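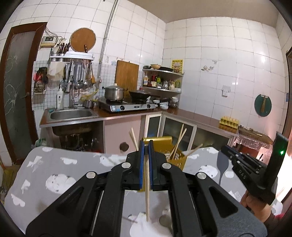
Speaker notes - "Living in the cabin: what we changed in the Fikau between the first mock-up and the second"

Slot is late morning, straight after the battery session. Leave the title slide up while people find seats.

OPENING

Good morning. My name is Iman Ezzat and I work on cabin layout at Metwally. I'm going to talk about the inside of a concept car called the Fikau. I won't say much about the outside. Tarek El-Sayed covered the body yesterday and he did it better than I would.

The Fikau is a four-seat city car, fully electric, shown as a static concept. It has never been planned for sale in this form. The job was to find out how much room you can get out of a short car if you begin with the floor and the seats and let the roofline come later.

(Click. Side view, doors open.)

The numbers people ask for. The project is called study 1203 inside the company, so if you see that on a drawing, it's the same car. The gap between the front edge of the rear bench and the dashboard, with the front seats folded flat, is 2000 millimeters. That was the target from the first week and we kept it. Everything else moved to protect it.

THE FIRST MOCK-UP

(Click. Foam interior.)

The first mock-up was foam and painted board. Seats were blocks. We sat in it for most of July, in a hall with no cooling, which had its own effect on the meetings.

What we had drawn was a lounge. Two seats facing forward, two on a curved bench along the back and one side. On paper it looked generous. In the foam it had three problems.

Getting in. The side bench started too close to the door opening. You had to step in, turn, and sit down backward. Younger people in the team did it without thinking. Fouad Hamdy, who ran the seating trials, brought in a group of older drivers, and most of them reached for the door frame with both hands. If you're carrying a bag, you don't have both hands.

Knees. People on the curved part of the bench pointed their knees at each other. With two people who know each other that's fine. With two who don't, one of them slides toward the window and stays there.

Looking out. The bench sat low to save headroom, and the beltline was high because the exterior sketch wanted it high. From the bench you saw sky and the tops of buildings. Several people said they felt a little sick in the driving simulator after that. We logged it and raised the issue with the body team.

(Pause here. If Tarek is in the room he will probably want to say something about the beltline. Let him.)

THE SECOND MOCK-UP

(Click. Second mock-up, same angle as before.)

The second one was a proper buck with a metal frame, real hinges and trimmed seats. These are the changes.

The bench is straight now. It runs across the back only. We gave up the curve, and I was sorry to lose it, because it was the thing everybody liked in the sketches.

The front passenger seat turns. It locks facing forward while the car is moving and can be turned to face the bench when it's parked. We looked at letting it turn on the move and dropped that early. The belt routing gets complicated and the airbag people were not happy.

The floor is flat from the dashboard back to the bench. The first one had a shallow step over the battery case. You'd hardly call it a step, but everyone caught a heel on it. Nesma Belkadi got the case redrawn with the cells spread wider and the step went away. It cost us a bit of storage under the bench.

The beltline came down at the rear. Less than I asked for, more than Tarek offered.

MATERIALS

(Click. Trim board.)

Keep this short, there's a handout.

The seat fabric is a knit from Jisano. It's one piece for the cushion and back, with the stretch varied in the knitting, so there is no seam where you bend. It comes in a warm gray. We tried a white version and it looked good for one afternoon.

The dashboard top is a pressed fiber panel made by Wanomier. It's light and it doesn't throw reflections onto the windshield, which was our main complaint about the gloss surface on the first mock-up. Edges were a problem. The first panels chipped at the corners, and the fix was a bigger radius.

SCREENS

(Click. Dashboard, lights down.)

The first mock-up had one display the full width of the car. The second has a small one in front of the driver and a strip under the windshield for arrival time, battery and door status. The rear passengers can read the strip from the bench.

Sabina Navaratnam ran the reading tests. She found that people in the back mainly wanted to know two things - how long is left, and which side to get out on. We had been planning to show them a great deal more. The door side now lights up on the strip and along the sill.

Music and climate are on physical knobs. There was a long argument about this and I'm not going to repeat it. Ask me at lunch.

WHAT STILL DOESN'T WORK

(Click. Blank slide.)

The turning seat is heavy. It takes a firm push and some people can't do it sitting down. A motor would help but adds weight and height.

There is nowhere good to put a wet umbrella.

Child seats fit on the bench, but with one in place the turned front seat hits it before it reaches the stop.

Luggage is thin. Two cabin bags behind the bench, and a third if nobody minds losing the view out the back.

CLOSE

The next step is a drivable version on a borrowed platform, with the same floor and the same bench. Fouad's group has agreed to come back for it, and we'll repeat the entry trials with shopping bags and a stroller.

Handouts are by the door. The trim samples go around now - please pass them along the row and back to the front. Questions.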